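The Vamville Sort-It-Out Bag Set

I started making these because of my own bed. It's where everything lands in our flat – shopping, post, the soft toys, whatever came out of the suitcase – and by about nine at night I'd be shoving the lot onto a chair so I could lie down. My friend Rokeya Haque had the same trouble with two children and one bedroom between the three of them, so we sat at her kitchen table one January with a roll of cotton and worked out what sizes of bag we really wanted. The Vamville is what came of it, and I've been sewing and selling it ever since.

What's in the set

You get one big drawstring sack, two middle-sized zip bags and a flat pouch with a popper. They all fold into the flat pouch when you're not using them, so the whole thing can live in a drawer. The cotton is a plain unbleached one with a coloured tape along the top, and you can have blue, mustard or green tape (tell me in the order notes, otherwise I pick!).

The big sack is for soft toys. It's 93 cm tall and it's meant to be overfilled. Plush things squash down much more than you'd think and a round bag forgives you for just stuffing them in. There's a loop at the bottom as well as the drawstring at the top, so you can tip the whole thing out without putting your arm in up to the shoulder.

The zip bags are for packets – tissues, sanitary pads, plasters, all those boxes and cartons that are a slightly awkward size. I made them square at the base so that a box stands up in them, and the zip goes round three sides so you can see what you've got without unpacking it. Mine are in the bathroom cupboard, one for paper things and one for everything else.

The flat pouch started out as just the thing the others fold into, but people kept writing to say they used it for insoles, spare laces, face cloths and so on, so I've made it a bit longer. A full-length adult insole now lies flat in it. Annatjie Hlongwane keeps her knitting needles in hers and I can't say I'd thought of that one.

How I use mine

Everything goes on the bed first. I know some people sort straight from the floor, but I like it at a height where I'm not bending, and a heap you can walk round is quicker. Then I take the plush things off first, because they're big and they're usually on top or holding everything else up. Once those are in the sack the packets underneath are easy to see. Small hard toys like rubber ducks I leave until the end, and they go in whichever bag has room, to be quite frank about it.

A pile of the sort I mean, with a gripper's jaws closing on a brown bear on top and a Kotex packet, tissues and boxes in among the toys:
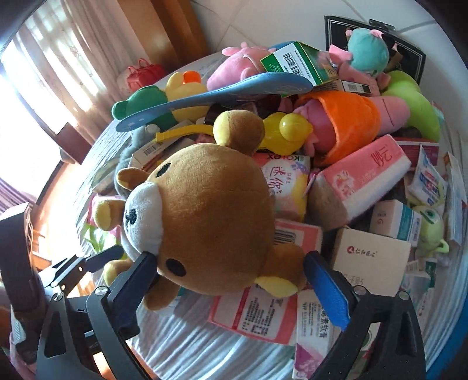 Washing and drying

Turn everything inside out and wash at 30 with like colours. The mustard tape ran a little in the first batch I made, and I've changed supplier since (it comes from Skarkow now and it's been fine), but I'd still keep it away from your white sheets the first time. No tumble dryer please, the drawstring cord shrinks and then the neck won't open fully. Iron the square bases if you care about that sort of thing – I don't.

Sizes and price

Big sack: 93 cm tall, drawstring neck, loop at the base
Zip bags (2): square base, zip on three sides
Flat pouch: popper fastening, takes the other three folded
Tape: blue, mustard or green
Full set: £27, postage on top

You can buy the big sack by itself but I don't split the zip bags, as they're cut as a pair from one length of cloth.

Ordering

I sew in small batches and the August 2024 one is 126 sets, which is the most I've ever done in one go. Amado Bañez is helping me with the zips, so they should go out faster than the last lot did. If the colour you want shows as sold out, send me a note through the contact page and I'll put you down for the next batch. You don't pay anything until it's ready to post.

Returns are fine as long as it hasn't been washed. Pop it back in the bag it came in with your name on a bit of paper, and I'll refund you once it gets here.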